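首页 > 居家手作 > 相框·装裱·收纳
主题:木相框边条起了缝,是修还是换?
回复 9　浏览 1,275

木头抽屉　楼主
各位好,潜水很久了,头一回在这个版发帖,话有点多,先请大家包涵。家里有一只浅色的木相框,是七月搬家的时候从箱底翻出来的,当年装过我外婆的一张合影。框子不贵,可是看了这么多年,总归有感情。现在其中一个角的斜接口裂开了一条细缝,指甲刚好能卡进去,挂墙上远看没什么,近看心里就不舒服。去街口的装裱店问过,师傅说修一修要200,重新配一只反而便宜。我就犹豫了,想听听大家的意见。

Enikő Pintér
抱抱楼主,外婆的东西当然要留呀!这种缝我修过好几回,木工白胶用牙签挑进去,拿布带绕一圈勒紧,放一夜就好了。千万别用502,干得太快,对不齐就没有后悔药了,还会在木头上留一圈白印子。溢出来的胶趁没干用湿布抹掉,不然以后上蜡那一块总是发暗。

老城装裱匠
楼上说的方法对一半。光上胶撑不了多久,斜接口是端面对端面,本来就吃不住胶。要么从背面打两个V形钉,要么在角上开槽嵌一片薄木片。我手上过的框子没有2,000只也差不多了,单靠胶的,过一个冬天暖气一烘,又开了。

Enikő Pintér
师傅,我不跟您争手艺,可是我那几只挂了好些年都没事呢。框子小,又不装厚玻璃,能有多大分量?新手拿锤子敲V形钉,敲裂边条的我也见过,那才叫心疼。

Zsófia Fekete
我站中间哈。小框上胶就够,大框听师傅的。楼主先量一下外框多长,再看看背后是铁片还是木销,说清楚了大家才好出主意。还有,拆之前用铅笔在背面给四条边编个号,别嫌麻烦,我有一次没编,装回去木纹怎么看都不对,折腾了一个下午。

木头抽屉　楼主
谢谢大家,没想到这么快就有人回!刚才去量了,长边正好16寸,应该算中等吧?背后是小铁片,有一片已经锈得掰不动了。照片我早就取出来夹在书里了,这个请放心。

Tibor Hajdu
插一句泼冷水的,我觉得换新的也没什么不好。外婆的是照片,框子只是个框子。我家以前什么都舍不得扔,最后柜子门都关不上。Lostow的素木框我买过,边条挺厚实,自己刷一层木蜡油,颜色跟老框差不了多少。

Zsófia Fekete
Tibor这话我可不同意,东西用久了就是有味道的嘛。不过各家有各家的难处,我家柜子门其实也快关不上了,哈哈。

木头抽屉　楼主
都有道理,我看得又点头又摇头。再请教大家一句,如果要补色,该选哪一种?

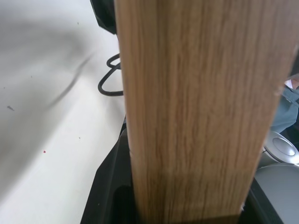
浅蜜色的木头,带着深一点的细波纹
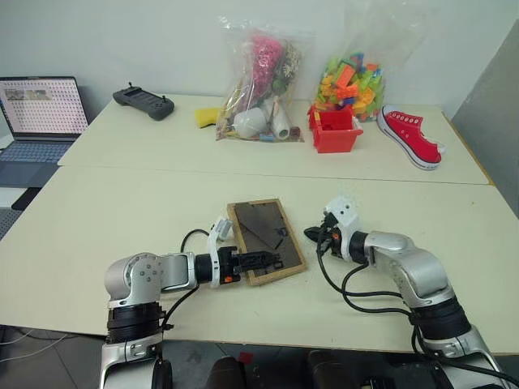

我自己是越写越想修了。家里有一小罐Mududex的补色蜡,颜色写的是“浅橡木”,不知道会不会偏黄?还有一个笨问题,上蜡要等胶干透了再上,还是当天就可以?我性子急,总想一口气弄完,每次都吃亏在这上头,上回给小凳子刷漆也是,没干就坐上去了,裤子到现在还留着印。

老城装裱匠
等,一定要等,最少一天一夜。浅橡木可以用,先在背面抹一点点看看,偏黄的话掺一点本色蜡,用手指慢慢揉开,宁浅勿深。锈了的铁片别硬掰,滴一滴缝纫机油,过半天再动。16寸的框,我还是劝你打V形钉,先用细钻头引个浅孔,就不容易裂了。要是实在不敢下手,就先照Enikő说的上胶,以后再开了,你来这个帖子里喊我,我一步一步跟你讲。

Enikő Pintér
这回我听师傅的,引孔这个办法我也记下了。楼主修好了记得回来报个平安,顺便让我们看看外婆的合影挂在哪面墙上呀。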